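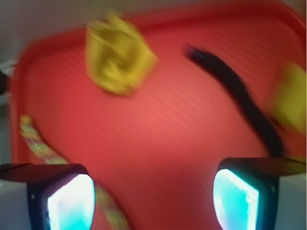

How long should a group spend sorting one tray?
Four minutes for the first pass, then two more for the second. If a group is still arguing over an item when the time is up, the item goes back on the tray and is written down as undecided.

Unit 4: Sorting Mixed Small Items by Touch and Sight
Instructor: Leonie Faulkner
Lab assistant: Keegan Tuhiwai

The ridged red tray is the standard surface for this unit. Small things roll on a smooth tray, and the notes from last February are full of items lost under the benches. The raised rim helps as well. Keep the tray on the bench while you work and do not pass it around.

A tray for this unit holds a mix of soft and long items. Long flexible pieces, such as a black strip or a length of something glittery, are harder to classify than students expect. They take on a new outline every time they are put down, so "curved" is not a property of the item. Write "flexible" and leave the shape column blank.

Crumpled items have the same problem. A bunched yellow piece can look six-sided from one seat and like nothing in particular from the next. Record the color first, then the surface, and guess at the shape last, if at all.

Terms for the record sheet
Strip: much longer than it is wide, bends under its own weight.
Bunched: folded on itself with no fixed outline.
Sparkly: throws back small points of light. Do not write "shiny" for this. Shiny is for an even surface.
Shade: compare with another item on the same tray. Two yellows should be entered separately if one is plainly paler or greener.

First pass
Sort by sight only, hands off the tray. One person writes and the others talk.

Second pass
Pick up each item once and put it back. Change an entry only if touch gives you a reason, and cross out the old entry so it can still be read.

The sheets go in the folder outside room 331. Anahera Whitcombe's group still owes the sheet from Unit 3.

Reading for next time: the Hefin Harries handout on naming textures, first half. Skip the table on fabric weights.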